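Teaching by hand, one grab at a time

By Emmett Mbeki
8/29/20
7 comments

The Curkel project wants 4000 recorded grabs before it trains anything. Two arms share one table in Brultton, and every try is saved, including the misses. 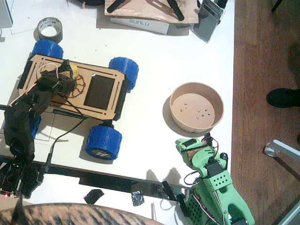
Sinan Ekinci would keep even more of the misses, arguing that a model fed only clean grabs never learns to recover.

Fruit is on the list as well. Its shape varies, and it marks easily. 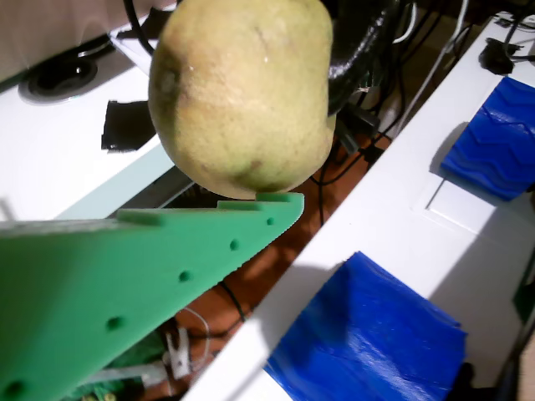
A pear at the tip of the green gripper.

Contact Grernby | Back to top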